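4.2 Writing about loss in the evening: what the diaries showed

We turn now to the part of the study that surprised us most, and that we most enjoyed working on. The Letavport diaries were kept by adults who had lost a parent, partner or close friend in the year before they joined. Each person was asked to write for a few minutes before bed, on any subject, and to mark on a simple scale how heavy the day had felt. We received 713 entries that were long enough to code, and they are a wonderful body of writing: frank, funny in places, and full of things we would never have thought to ask about.

Our first reading was for bodily language. Gkikas (the second author) had argued from her earlier clinic work in Brosmont that grieving people often talk about the chest, the stomach and the hands well before they use words such as "sad" or "lonely", and the diaries bear her out handsomely. In the opening weeks the entries are crowded with tight ribs, cold feet and jaws that ache by lunchtime. Words for feelings come in later, and when they do they tend to sit beside the bodily ones. One writer put it like this: "My shoulders were up by my ears all through the shop and then I thought, oh, I'm frightened."

The second reading was for other people. Here the two sites differed. Diarists in Letavport, most of whom lived near family, wrote a good deal about being watched over, and a fair number found it tiring. Those in Vustmont wrote more about neighbours, bus drivers and the woman at the chemist, and these brief meetings were nearly always recorded with warmth. We had expected the heavier days to be the ones with no company in them at all. They were more often the days after a long visit, when the house went quiet again.

December deserves a paragraph of its own. Entries grew shorter and the heaviness marks rose, as anyone would guess, but the range of subjects widened too. People wrote about recipes, about a coat they could not give away, about whether to send cards in one name or two. Several began addressing the dead person directly during this month and kept it up into the new year. We coded these as letters and treat them separately in Section 5.

Everyday objects turn up all through the diaries, and kitchen things most of all.

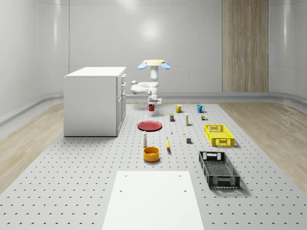 Figure 3. Mugs and other household objects on a grey perforated platform, with a white robot arm (computer-rendered).

What excites us about these passages is how little the writers try to make of them. A kettle is filled for two and half of it is poured away, and the entry moves on to the weather. Brøndum's interview guide, which we used for the follow-up talks, has no question about objects, so everything we heard on the subject was offered freely. When we read people's own lines back to them, many had forgotten writing them and were pleased to have them returned.

A word of caution on the scale. Some diarists marked the same number night after night while the writing itself changed a great deal, and we would not want the marks to be read without the words.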